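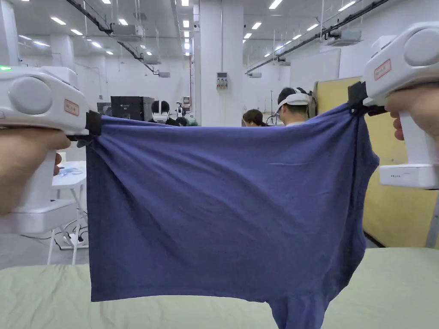 Navy one, held up by the corners before folding.

Jan 26, 2019

Up before the alarm. Coffee, toast, no eggs because I forgot to buy them again. Bus was on time. I had my coat off and was at the table before most of the chairs were taken.

Shirts all day. I had the green table first. Navy cloth is hard on the eyes after an hour because the creases hardly show, so I go by feel more than by looking. My way of doing it has settled down now. Pick it up by the two top corners, pull until the top edge is nearly straight, let the rest hang a moment, then lay it down away from me and bring the sides in. If one side bunches up I put it down and take the corners again. Trying to fix a bunched side while it is on the table takes longer than starting over.

Odette does hers the other way. She lays the shirt flat first and smooths it from the middle out. Hers come out squarer than mine. Mine are quicker. We did not argue about it today.

Eduardo brought the new sheet with the folds drawn on it. Sleeves in, then thirds, then in half. Step 3 has the sleeve arrow pointing the wrong way and he said he would fix it. I wrote on mine in pencil.

Mid-morning I moved over to the cream cushion for the small pieces.

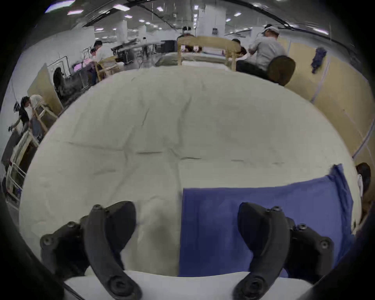

Blue piece on the cushion, right end still turned up.

I don't care for the cushion. The top is rounded and soft, and a fold that would sit flat on a table wants to lift at the end. The fabric on it wrinkles too, so I end up smoothing the cushion and then smoothing the cloth. What works best is to get the long edge straight first and leave the ends for last. I did the same blue piece over and over until I was sick of the color.

Lunch was leftover rice and the last of the chicken. Monique had soup and gave me half her bread. She is going to see her sister in May and has started looking at trains already. I said it was early. She said the cheap seats go early. Fabrice came by to ask if anybody had his tape measure. I had not seen it. Walked once around the block after, cold but dry, and I should have worn the other gloves.

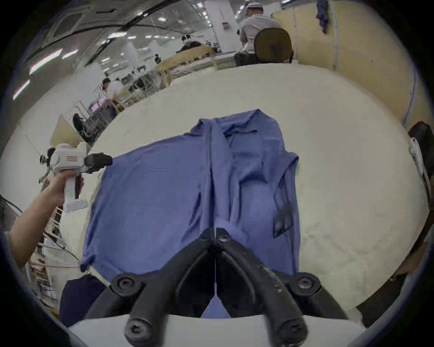 AFTERNOON

Long sleeves. These take me twice as long as the short ones and I may as well write down why, so I can think about it for next time.

The body is no trouble. The sleeves are the trouble. One will lie out straight and the other balls up along the side of the shirt, and by the time I have pulled that one out the first has moved. The cuffs catch. The front wrinkles down the middle whenever I pull from the bottom, so now I pinch near a seam and pull slowly, and that is a little better. I also had the shirt too near the edge of the table more than once and a corner went over the side. Start farther in.

Clotilde says to do both sleeves before touching anything else, even if the body looks bad. I tried it for the last part of the day. The folds were neater but I lost time. Will try it again before I decide.

Eduardo wants the finished shirts in one pile, collars all facing the same way. I had been turning every other one so the pile would stay level. Changed it. The pile leans now.

My shoulders were tired by the middle of the afternoon, the right one more than the left. I lowered my elbows and that helped some.
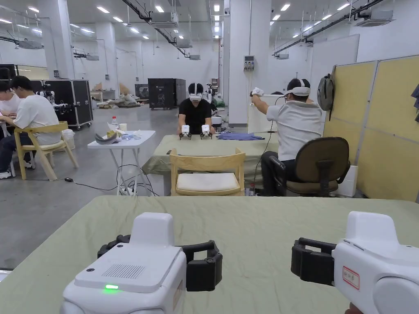
I also asked for a chair with a lower seat and Eduardo said to take any one that was free. It did not make much difference. The light wooden ones are fine for an hour, and past that I want something behind my back. Bring the small pillow from home.

Stopped on time. Folded the last one twice because I did not like the first try, then put my things in my bag and went.

Bought eggs, milk, onions and a box of matches on the way home. Paid the phone bill. Did a load of my own laundry after supper and left it in the basket unfolded.

Called Mom, she is over her cold. Read 7 pages and fell asleep in the chair. To do tomorrow: gloves, pillow, call the dentist back.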